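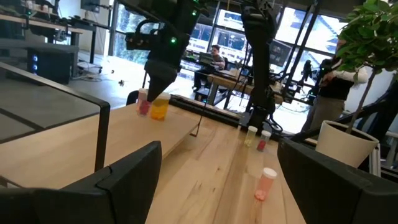
Cups of colored drinks on a wooden tabletop at Brimdale.

Home | News | Events | Visit | Contact

Brimdale Opens Summer Drinks Table to Staff and Guests

2023-07-27

Brimdale has opened a self-service cold drinks table for staff and visiting guests. The service will remain available through the end of August and is provided without charge during regular building hours.

The selection changes each week. Drinks are prepared in the Sketow kitchen on the ground floor and are offered in clear and tinted cups, so that guests may tell one flavor from another by color. Red and orange drinks are on the current list, together with a paler lemon drink made to a lower-sugar recipe. Small tasting portions are available on request, and a lid may be added to any cup that will be carried to another floor.

Brimdale served 380 drinks during a three-day trial of the service earlier this summer. Of these, 227 were fruit drinks and the remainder were iced tea. Comments received during the trial led to two changes: the addition of the tasting portions and a later closing time for the kitchen counter.

Cups are supplied by Nogueira and are intended for repeated use. Guests are asked to return them to the gray bins beside the elevators at the end of the day. Cups should not be left on desks or windowsills overnight.

Groups of more than 40 are requested to notify the Sketow kitchen two working days in advance. Ingredient and allergen lists are posted at the kitchen counter and may also be obtained from the front desk in the Ronow Building, extension 548.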